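Workshop notebook, Lendside bench
Mar 19, 2023

Back to the oak gall ink today, after far too long away from it, and I'm glad to say the July batch has kept beautifully. The jar had a skin on top but the colour underneath is still that lovely deep grey that goes black as you watch it. I strained it through the old muslin and lost hardly any.

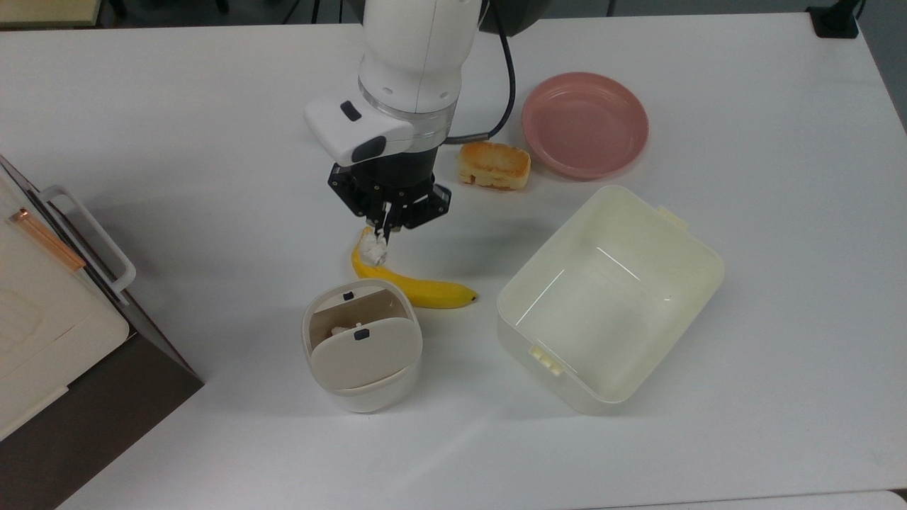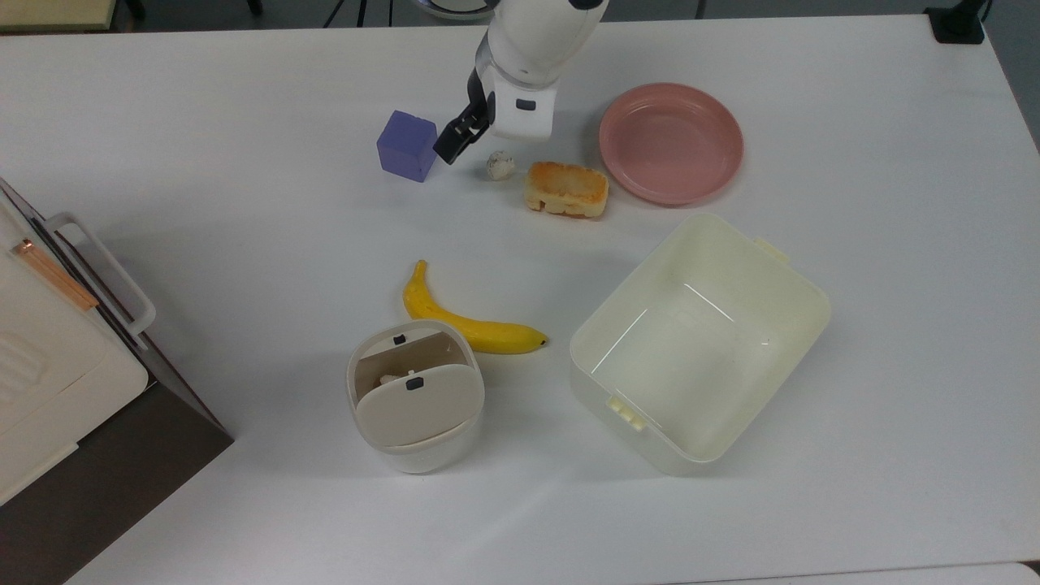
Paper tests

I brushed the ink onto three papers: the Mustbridge cotton rag, the Grusell sketch stock and the last of the Mok offcuts (must order more, I say this every time). The rag took it best by a mile, with crisp edges and no feathering at all. The Grusell bled a bit along the grain, though I rather like it for loose washes. The Mok cockled, poor thing.

For the new batch I weighed out 124 g of crushed galls to 246 mL of rainwater and left it on the windowsill with a saucer over the top. Catalina Riquelme reckons I should let it sit 30 days before the iron goes in. I gave the last one 10 and was happy enough, but she has a better eye for colour than I do, so I'll try to be patient.

To do: label the jars properly this time, find the gum arabic, ask Catalina for her favourite nib.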